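Comparação de garras de mão para coleta de demonstrações, semana de testes de maio. Fio com notas para quem perguntou sobre a troca de câmera e de dedos.

1/ Dois conjuntos. A: garra Plotus, dedo curto, mola de retorno mais dura. B: garra Disley, dedo curvo, curso mais longo. Mesma câmera de cabeça nos dois casos, mesma lente grande-angular, mesmo controlador de sincronismo (Insaurralde, firmware de março).

2/ Total aproveitável: 1.732 trechos. Descartamos os que tinham salto de pose acima do limite. O limite foi fixado antes da coleta e não mexi nele depois.

3/ Pose da garra sai dos marcadores nos cubos. Com o cubo abaixo do corpo da garra, a oclusão pelo punho cai bastante. Com o cubo em cima, como no suporte antigo, perdíamos o rastreio sempre que o operador girava a mão para dentro.

4/ Tarefa de referência: luminária de mesa. Base em anel, haste reta, cúpula cônica, fio. Peça ruim para garra paralela, e foi por isso que o Ebuka Ugwu a escolheu.
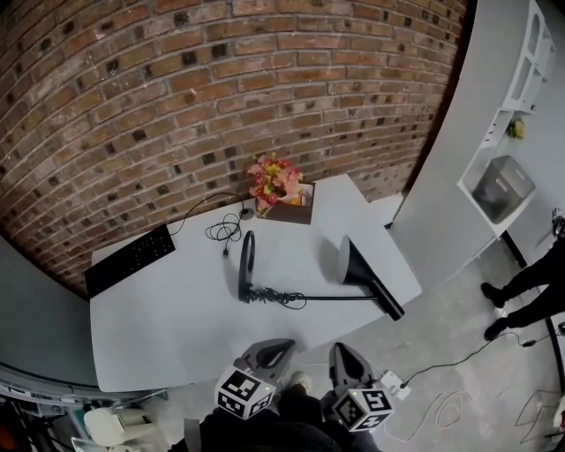 Luminária deitada na mesa branca, garras na borda da frente. Vista da câmera de cabeça.

5/ Distorção: reparem na curva das fiadas de tijolo. O modelo de calibração padrão não fecha nos cantos. Passamos para o modelo fisheye com 19 poses do tabuleiro e o erro de reprojeção ficou abaixo de um pixel também na periferia.

6/ Pega pela haste: A e B empatam. Pega pela borda da cúpula: B melhor, o dedo curvo acompanha a superfície. A escorrega quando a força é aplicada fora do eixo.

7/ Fio: as duas vão mal. Cabo preto, almofada preta, contraste quase nulo na imagem. A Delia Paredes quer testar almofada clara. Concordo, mas entra como variável separada.

8/ Latência entre abertura medida e quadro da câmera: 3 quadros no A, 2 no B. Constante, então se corrige no pós-processamento. O que incomodava era a deriva em sessões longas, resolvida com pulso de sincronismo por hardware.

9/ Fadiga: o gatilho do A cansa. O Baltasar Villalba pediu pausa quase o dobro de vezes com ele. Não é métrica formal, mas entrou na planilha.

10/ Decisão por enquanto: B para objetos curvos e tarefas bimanuais, A fica para peças pequenas de face plana. Na sexta o Ignacio Figueroa monta o B no braço Wusside para ver se as trajetórias se reproduzem sem reescalar a abertura.

11/ Perguntaram do arquivo do suporte do cubo. Falta corrigir a folga de um dos parafusos. Publico o STEP depois disso, neste mesmo fio.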